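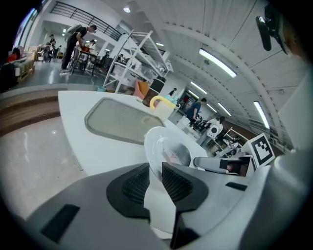

March, notebook entry: table-clearing and plate-wiping, white table

Location: Gadholm, main floor
Entered by: Định Thân

1. Purpose

This entry records the plate work at the white table and the placement notes to be carried into the next session. It supplements the Moller notes and does not replace them. Page 35 of the earlier notebook remains the reference for tableware storage.

2. Items in use

White round plates and the tray with the darker rim. The tray is to stay on the table throughout and is not to be stacked with the plates. The storage list under number 216 should be amended to show the tray as a separate item; it is currently entered together with the plates, and this has led to two requests for the same piece.

3. Placement

The plate is set down near the edge of the table, on the operator's side, and the tray is kept farther back. The small dark square is placed on the plate itself. Lab coats are to be worn with the sleeves down to the wrists.

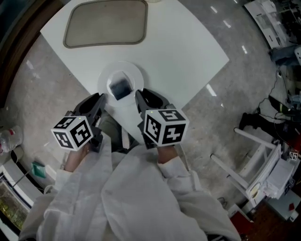

4. Observations

The placement in section 3 leaves clear table between the plate and the tray. Plates are easier to take by the rim when held upright, and colleagues are asked to keep to this when moving them. The Pretness procedure calls for plates to be carried flat. A note on the difference has been sent to Sandberg.

5. Open points

Confirm whether the rack by the far end of the table is to be included in the next inventory. Correct entry 216. Session closed at 16:40.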